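4.2 Open day procedure

The open day was held in February at the Tirdale site, in the same room used for the regular recording sessions. Visitors came in small groups, and each group stayed at the demonstration table for 20 minutes. The first few minutes were a live demonstration by a trained operator. The rest of the slot was given to the visitors, who could pick up the hand-held gripper and try the task themselves. No one was asked to prepare anything, and none of the visitors had used the tool before.

We chose the drawer task for the demonstration because it is easy to explain and can be reset quickly between groups. The operator brings the gripper to a small storage organizer, opens one drawer, moves the open gripper away, and then closes the drawer again. All drawers used in the demonstration were left without contents, so that a drawer pulled out too far would not spill anything on the table. The Heitmann protocol, which we follow in our laboratory sessions, asks for a fixed starting pose. We dropped that rule for the open day – visitors stood where they liked and approached the organizer from whichever side felt natural.

The organizer was placed directly on the white tabletop and was not clamped. In earlier sessions with the Cultis tool set we had fixed it in place, but clamping hides a common problem, namely that a light organizer shifts when a drawer is stiff. We wanted visitors to meet this problem and to solve it in their own way. Figure 3 gives the view from the gripper with the fingers spread and the left one near the drawer fronts.
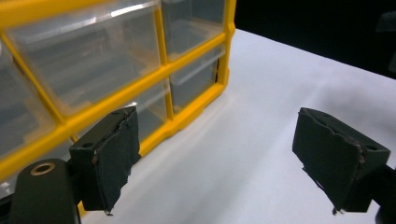 Figure 3. Storage organizer with clear drawers and a yellow frame, seen from the hand-held gripper. The left finger is close to the front of a lower drawer.

In total, 27 visitors tried the task. Each was allowed up to 14 attempts, though most stopped well before that. An attempt was counted as complete when the drawer had been opened and closed again without the visitor touching the organizer with the free hand. The operator kept the tally on paper and did not give advice unless asked.

Two kinds of difficulty came up again and again. The first was depth. Visitors tended to stop short of the drawer front and close the fingers on air, then overcorrect and push the whole organizer back. The second was the transparent plastic. Several visitors said that they found it hard to judge where one drawer front ended and the next began, and they used the colored frame as a guide instead. Trained operators at Vondetden have reported the same habit to us in conversation, so we do not think it is limited to beginners.

Recordings from the open day were kept apart from the main data and were not used for training. We used them only to revise the written instructions – the new version tells operators to line up with the frame first and then move to the drawer.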